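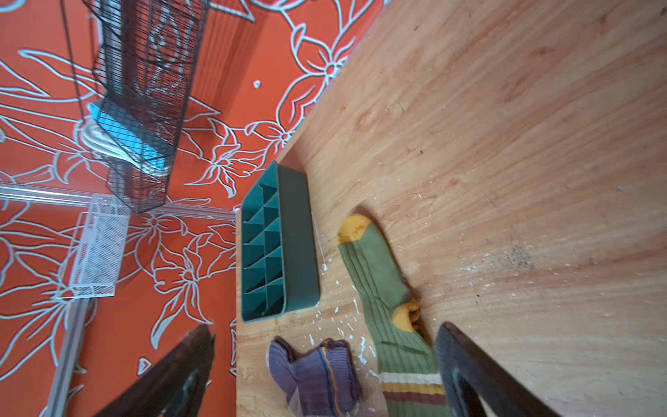
Ruppert says the whole top has to go back to bare wood before any new finish will hold, and that spot removal of old paint is a waste of time. Their quote was $633 for stripping and two coats of hardwax oil. Before I pay that I would like a second opinion on doing the job at home.

The table came second-hand with no history. I don't know whether the existing finish is shellac, lacquer or polyurethane, or whether the top is solid or veneered. I have a random orbital sander, a card scraper I am average with, and a tin of Plillora satin oil left over from a bench.
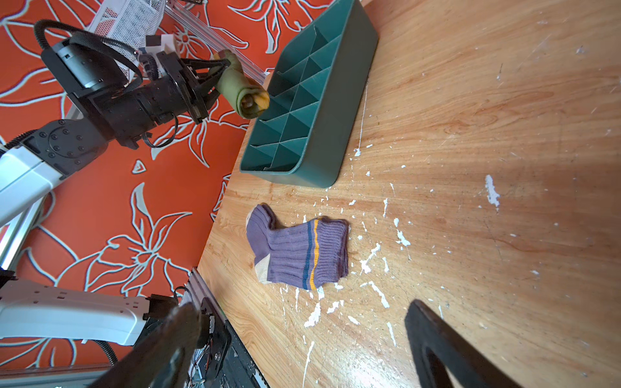
Identifying the finish seems to be the step everything else depends on. I tried a drop of methylated spirits on the underside and it went slightly tacky after 2 minutes, but I may have been testing old wax. The underside may not have had the same finish as the top anyway. The white paint is my other problem: there are drips and fine spray, a vertical streak, and one larger blotch towards the right. A thumbnail lifts a few of the small ones and does nothing to the rest, so I suspect a water-based wall paint that has had years to harden.

I also have a concern about the grain. Any stripper strong enough for the paint might pull colour out of the surface and leave pale spots.

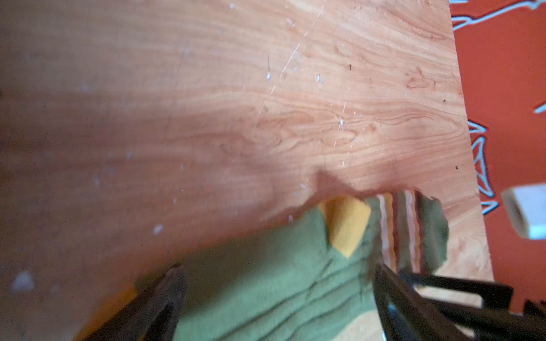 If that happens I assume the only fix is to sand everything, and then I am back at the Ruppert quote. So: is there a sequence that removes the paint and leaves the finish mostly alone, and can Plillora go over whatever is left?

Posted by sawhorse633, Sat 26 October

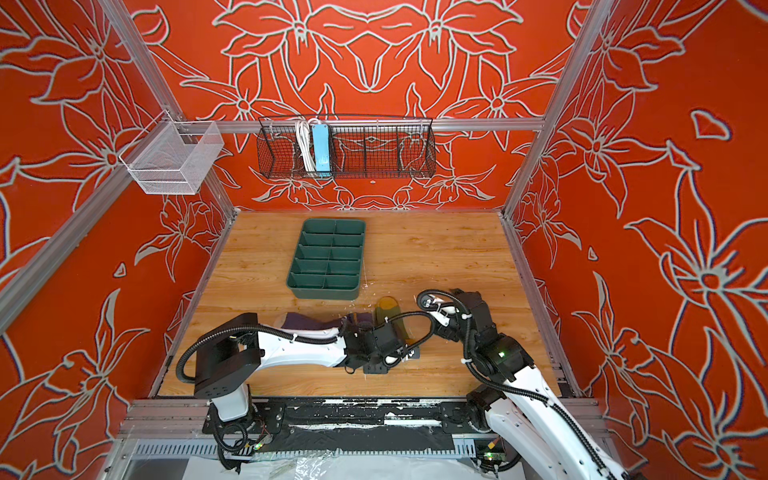

tung_and_oil

Do the solvent test again, on the top, near a corner. Wipe the spot with mineral turps first to remove wax and let it dry. Then:

- Methylated spirits softens it: shellac.
- No reaction to metho, lacquer thinner softens it: lacquer.
- Neither does much: probably polyurethane or another cured varnish.

For the paint, start mechanical. Use a plastic scraper or the edge of an old bank card, held low and pushed along the grain. Large drips often come off whole. For the fine spray, lay a cloth damp with warm water and a little dish soap over the area for 5 minutes, then scrape again. Don't soak it if there is any chance the top is veneer.

If it is polyurethane, you can try metho on a cotton bud for the stubborn spots. It softens most water-based paint. If it is shellac, keep the metho away from it completely, as it will take the finish before it takes the paint.

On the oil: no. A hardwax oil needs to get into the wood. Over an intact film it sits on the surface, stays sticky and wipes off in patches.

PeelAndFeel

just sand it. start at 100 grit and its done in an afternoon

edgeband

Mostly agree with the first reply. Check the end of the top before any sander goes near it. If the end grain doesn't match the lines on the face, treat it as veneer - some of it is thin enough to go through in one pass.

Ruppert is right about the oil and wrong about the paint. They are separate jobs. Get the paint off, wash the top, let it dry overnight, then decide if it needs a new finish at all. Scratches in the old film can be toned down with paste wax.

Comments (4)

sawhorse633: Retested on the top after turps. Metho did nothing, thinner did nothing. Going with polyurethane.

tung_and_oil: Then the cotton bud method is fine. Try one spot first and rub gently.

kettlebrook: Has anyone used the Fasus gel remover for this? The shop in Retirdale only stocks that one.

edgeband: It will lift the polyurethane as well. Only buy it if you want the lot off.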